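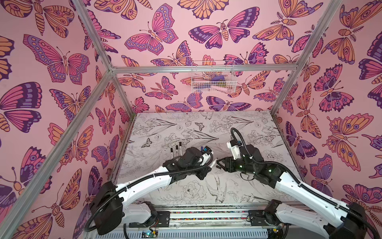 Grakton After Dark

1/ Moths! I have been promising a moth thread since spring and it's half past ten at night and the kettle's on, so let's go. If you've ever flapped one out of the bathroom with a towel, I'd love to change your mind a bit.

2/ Britain and Ireland have more than 2,000 species of moth. Butterflies don't get anywhere near 100. We give the butterflies all the mugs and birthday cards and then walk past everything on the porch wall every single night of the summer.

3/ The usual reply is "yes but moths are brown". Please go and look up the elephant hawk-moth. Pink and olive green, like rhubarb and custard gone a bit off. They live in Grakton. They live behind the bus depot in Grakton, where there's a great big bank of rosebay willowherb for the caterpillars to eat.

4/ Also the burnished brass, which looks as if somebody has pressed metal leaf on to its wings. And the merveille du jour in autumn, all minty green and black, sitting on lichen and almost impossible to find even when you know it's there.

5/ And the brown ones are good too! A buff-tip at rest is a snapped birch twig. It has the pale broken end and everything. I had one on the washing line last June and very nearly pegged it.

6/ How to start, then. You don't need a trap. Leave an outside light on for a couple of hours after dark on a warm, still, cloudy night and go and have a look at the wall around it. Look at the underside of the windowsill as well, they love tucking themselves up there.

7/ Next step up is an old white sheet over the washing line with a lamp behind it. Stand back for a while before you decide it isn't working. I gave up on my first one far too early and went in for toast, and when I came out again the whole sheet was busy.

8/ Wind is your enemy, much more than drizzle. A clear night with a bright moon is usually slow going too. The best night I've ever had was muggy and horrible with thunder over towards Indetstead, and I had a moth in my ear by eleven.

9/ (It came out on its own. Tip your head towards a light and wait. I'm told this is not medical advice.)

10/ Sugaring is the one that makes the neighbours talk. Black treacle, brown sugar and a glug of old beer, simmered in a pan you don't care about, then painted on a tree trunk or fence post at dusk. Let it cool first. Open the window. Open all the windows.

11/ Then you creep out with a dim torch and there they are, drinking. Red underwings will come to it in late summer if you're lucky, and they are enormous. Grey like bark until they open up, and then a flash of scarlet you can see right across the garden.

12/ Things that don't come to light or sugar: plenty. Some moths fly in the day. Cinnabars and six-spot burnets are both red and black and get called butterflies all the time. The silver Y turns up on my lavender at teatime and never seems to sit still.

13/ My favourite day-flyer is the hummingbird hawk-moth. Every year somebody on the Grakton noticeboard group reports a hummingbird outside the Co-op, and every year I get to be the person who replies. I live for it.

14/ A little bit on names, as I can't help myself. Setaceous Hebrew character. The uncertain. The anomalous. Maiden's blush. Clifden nonpareil. True lover's knot. Whoever was in charge of this had a wonderful time, and I think the people naming paint should be made to study it.

15/ The uncertain, by the way, is very hard to tell from the rustic. So you can be certain it's an uncertain, or uncertain whether it's a rustic, and I have bored people at weddings with this. 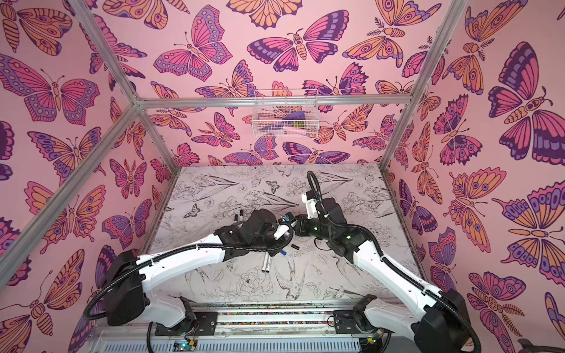
16/ Right, plants. If you've got a garden, a yard or just a pot by the door, grow something that smells at night. Honeysuckle, evening primrose, night-scented stock, white campion, tobacco plants. Night-scented stock is the easy one, you chuck the seed about and forget it.

17/ But the flowers are only half of it, you have to feed the caterpillars too. Native hedging is brilliant – hawthorn, blackthorn, a bit of sallow if there's room. Let some grass grow long. Leave the dandelions and docks alone in one corner and call it a design decision.

18/ And please, lights off when you've finished. A lamp left burning till morning keeps them circling when they ought to be feeding and finding each other. Same goes for that floodlight over the garage. If you need it, put it on a sensor and point it down.

19/ Kit, for those who asked. I use a plain notebook, a hand lens and a few clear pots with lids. Mine are old Tudico spice pots from the market, and my coat still smells faintly of cumin. Pop the moth in, have a good look, take a photo, let it go in long grass where the robins won't get it.

20/ The robins will be watching. My robin knows exactly what time I get up.

21/ Please do send your records in to your county moth recorder. They want the boring ones too! A large yellow underwing from a street where no one has ever looked is properly useful. Where, when, what, and your name, and that's a record.

22/ We're doing a sheet night at Villanueva Gardens in Indetstead later this month if the weather behaves. Bring a torch and a folding chair. Children very welcome, they spot everything first.

23/ And don't pack up when it gets cold. November moths really do fly in November (and October, to be fair to them), and December moths have lovely thick furry coats. I've found them by the porch light with frost on the car.

24/ Off to check the sheet now. Tell me what's on your wall tonight, blurry photos absolutely fine, I'll do my best with them over breakfast.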